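Bellamy updates folding guide for fleece and knit-trimmed garments

2026-08-22

Bellamy has issued a revised folding and storage guide covering fleece, velour and other garments with a raised surface. The document replaces the version released in December and applies to all items handled by the Bellamy linen and clothing service, including pieces returned to customers in Grultero and Naron.

The main change concerns thickness. The earlier guide treated a fleece top the same way as a cotton shirt, with two side folds and two cross folds. On thick cloth the second cross fold tends to spring open, and the stack leans. The revised method uses two side folds and a single cross fold, with the knit edges left flat on the outside of the bundle.

Jamie Tunstall, who edited the guide, said the old method was written for thin fabrics. "A fleece holds air between the layers. Press it out with a flat hand before the cross fold, working from the hem toward the neck. If the crease has set in the wrong place, open the garment fully and start again."

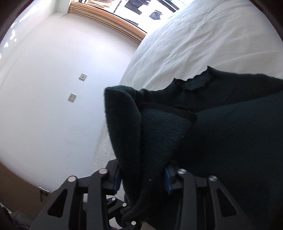
Dark green garment with a ribbed knit edge, on a bed with a white sheet.

The guide was drafted after a review of 459 garments folded by hand under the December rules. Of these, 81 had to be refolded before they could be shelved. Most of the refolds were in dark, heavy pieces with ribbed trim, where the rib had been turned inside the fold and left a ridge across the front.

Folding on a bed is now accepted as an alternative to a table, provided the mattress is firm and the cover is smooth. A plain, light-colored sheet is preferred for dark garments. Lint should be removed after the side folds are made and again once the bundle is closed – a damp cloth is not to be used on raised fabric, as it flattens the nap unevenly.

Shelf limits have also changed. Fleece items are to be stacked no more than 7 high, with the folded edge facing out. Garments weighing over 500 grams go on the bottom row. Hanging is not advised for knit-trimmed pieces, which can stretch at the shoulder and along the hem.

Esten, which supplies shelving to the service, will adjust the spacing on its standard unit to suit the lower stacks. Existing units can be converted by moving the shelf pins up one position. No new parts are needed.

Printed copies of the guide are available at the Bellamy counter in Naron. The section on zippers and drawstrings is unchanged.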